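1 Dec 2018

Cold start, dry by ten. Water meter read before coffee and again at noon with everything shut off. It moved. The loss is small but steady, so the leak is on our side of the valve and not the city's, as I had hoped.

Spent the morning on the pressure test. The Lultar gauge screws onto the outdoor tap and holds its reading well enough, though the needle sticks near the bottom of the scale and needs a knock. Closed the main, closed the house branch, left only the garden line open. Pressure fell at once. Opened the house branch, closed the garden line, and it held for the full length of the test. So the fault is in the garden line, somewhere between the wall and the shed, and the indoor plumbing can be left alone.

The garden line is the old one Evaristo D'Amico put in before we bought the place. He came by after eleven and drew me the route on the back of an envelope. There are 3 joints between the wall and the shed – one at the elbow by the steps, one under the path, and one he described as "near where the fig was." The fig has been gone for years. We paced it out and he settled on a spot, then moved it a stride to the left, then moved it back. I put in stakes at both.

Dug at the elbow first. The soil was damp at the surface and dry a hand's depth down, so that was rain. Joint clean, no scale, clamp tight. Took the reading again with my hand on the fitting and felt nothing. Filled it in loosely in case I need to go back.

The path joint will have to wait for a second pair of hands to lift the slabs. Elias Smadi says he can come during the week if it stays dry. He wants to run plastic pipe in one piece from wall to shed and abandon the old line in the ground. It is the better repair and I will probably agree to it, but I want to see the failed joint first. If it went from frost, the new pipe goes deeper. If it went from roots, the route should change.
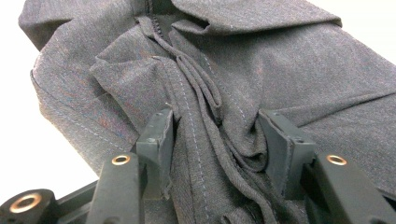
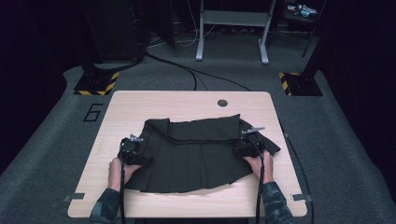
Dark cloth, the zipper in the first and the pleats in the second.

Afternoon. Priced the parts. Pipe comes in coils, and a single coil covers the run with some left over. Grumine stocks the compression fittings; the stop valve I would order through Bortolotti. Loredana was at the counter and looked it up without being asked twice. List price is 243 for the lot, before the valve. She also advised against reusing the old brass elbow, which I had planned to do. Her argument was the thread, and I looked at it again at home and she is right, it is worn on one side.

Jingyi Shen returned the trenching spade. The edge has been ground properly.

Shut the garden line off at the wall for the night and drained it from the tap. The meter stood still for an hour after that. Wrote the reading on the inside of the cupboard door under the one from March, which I now suspect was already high. Should have compared them then.

To do: slabs, coil, valve. Find the other stake mallet. Ask Evaristo what depth he dug to, and whether he measured it.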